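Search this site
Enter keywords

Progress report to the Wiltcombe Games Fund
Project: Ginuleo (puzzle adventure, single player)
Prepared by Farzana Rajput, Kushnir

You asked for a plain account of where the second payment went. Most of it went to the flooded library, and I am still not convinced the flooded library is a good idea. It has 3 floors, a water level the player can raise and lower, and a map that even the person who drew it gets wrong. Inês Carrilho, who designed it, disagrees with me and has asked that this be noted.

The playable build now runs from the ferry landing to the end of chapter 2. Our application promised chapter 3 by March. That was optimistic when we wrote it, and I said so then. The rooms for chapter 3 are modeled, but most have no puzzles in them, and I don't count a room you can only walk through as finished.

We ran one round of outside testing with 300 sign-ups. The survey scores were high. I would treat them with care: people who sign up to play an unreleased game for free tend to be kind about it. The save logs are less kind. A large share of players stopped at the lantern lock and never came back, and hardly any of them mentioned it in the survey. 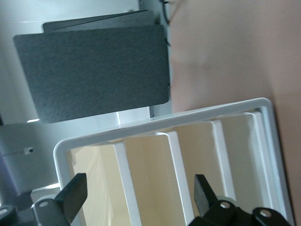
The lock has been rebuilt twice. The current version gives a sound cue when a lantern is in the right slot, and the hint from the ferryman comes earlier. Inês thinks that settles it. I want to see a second round of logs first, from players who haven't seen the old version.

On the technical side, we moved the dialogue over to Davus, the script tool we described in the application. It was supposed to save us time. So far it has cost us time, mainly in fixing lines that lost their triggers during the move. There are 400 lines in the current script and all of them now play. Whether the tool pays for itself by chapter 3 is an open question, and I would not repeat the claim in our application that it would.

Music is on schedule. The console version is not started, and I suggest we stop listing it as a goal for this grant.

For the next period we ask to move the trailer money into testing. A trailer for a game people quit in chapter 1 seems a poor use of it. The revised budget sheet is attached, and we need a yes or no before the next round of invitations goes out.

Contact | Copyright Kushnir | Back to top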